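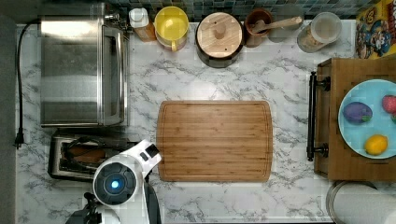 ## Sketon-Küche: Demonstrationsdaten

203 Episoden, davon 200 fürs Training. Aufgenommen in Wadstead, Kontakt: Lumturie Spahić.

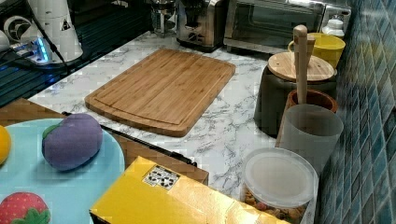
*Arbeitsfläche mit Schneidebrett und Spielzeug-Lebensmitteln*

Jede Episode enthält Gelenkwinkel, Greiferzustand und alle Kameraströme -- Zeitstempel in UTC.
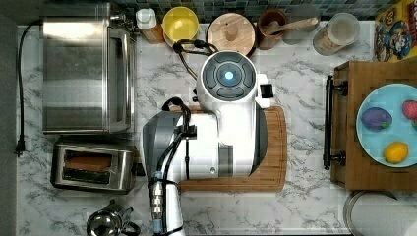 *Draufsicht, Roboter über dem Brett*

Bekannte Lücke: In Episode 9 fehlt der Greiferzustand. 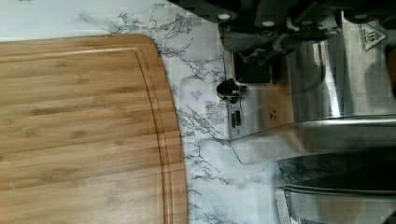

**Sind die Kameraströme synchronisiert?**
Nur über die Zeitstempel. Beim Laden wird auf den nächstliegenden Gelenkwinkel gerundet, Abweichungen über 5 ms stehen in `sync.log`.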